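The Drawer of Straps and Other Small Confessions

14 comments – 37 shares

So I finally did it. I emptied the bottom drawer of the dresser in the back bedroom, the one that has been stuck half open ever since we moved to Mesdale. I'd been promising myself I would get to it all winter, and last week it rained so hard there was no pretending I had anything better to do (I had a library book due, but never mind).

I had a rough idea what was in there. Scarves, mostly. Belts from pants I gave away years ago. The tie for a bathrobe I don't own anymore. And then fabric – so much fabric! Every time I hem something I keep the piece I cut off, and every time I tell myself it'll be perfect for something. My mother did the same thing, except she used hers.

My system this year is one drawer or shelf a week, 52 in all. I got the idea from Gianni Fontana, who teaches the evening sewing class I go to and keeps his own scraps rolled up in old cookie tins by color. I tried one small thing every day the year before, all 365 of them, and gave up before Valentine's Day. A week is much more my speed. I've skipped one already, but I did two the week after, so I'm calling that even.

Anyway, the drawer. I made 4 piles on the bed: keep, give away, use for rags, and one I didn't name because it was just things I wanted to look at a little longer. A lovely mustard wool scarf from a trip to Bistano went in there. It has a moth hole right in the middle and I can't wear it, and I also can't throw it out, so back in the drawer it went. I know, I know.

The scraps took the longest. I'd bought a roll of Oksanen hem tape ages ago and found it at the very back, still sealed, under two more rolls I'd bought when I couldn't find the first.
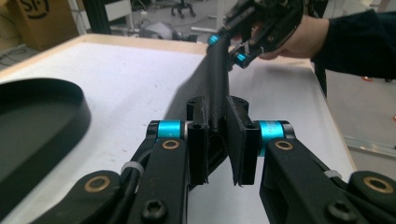
Long strips are my real weakness. A square of cotton I can let go of, but a strip always looks like it's halfway to being something – a bag handle, a hanging loop, the edging on a potholder. They never stay flat in a drawer, either, they go all twisty and knot themselves around whatever is next to them. It's so much easier to see what you've got once it's pulled out straight over a white table, like that black one with the slightly felty surface, stretched tight enough to throw a soft shadow. Black is the color I keep the most of and can see the least of, especially in a dark drawer after dinner. I now do all my sorting in the morning, and my bad eyes are grateful.

What I've settled on is this: if a strip is longer than my forearm, it gets rolled and pinned. Anything shorter goes in the bag for stuffing draft stoppers. I've made two of those so far, one for the front door and one for my sister, who asked for a plain one and got stripes.

Next week is the shelf over the washer, where I'm pretty sure there are 5 half-empty bottles of the same stain remover. If any of you have a good way of storing ribbon, please leave it in the comments, mine is currently wrapped around a paper towel tube and sliding off both ends.

Last updated: 17/03/2018

Recent posts
The Bernar teapot lives to pour again
Soup for when you've only got carrots
Hemming curtains on the living room floor
What I did with all those coat hangers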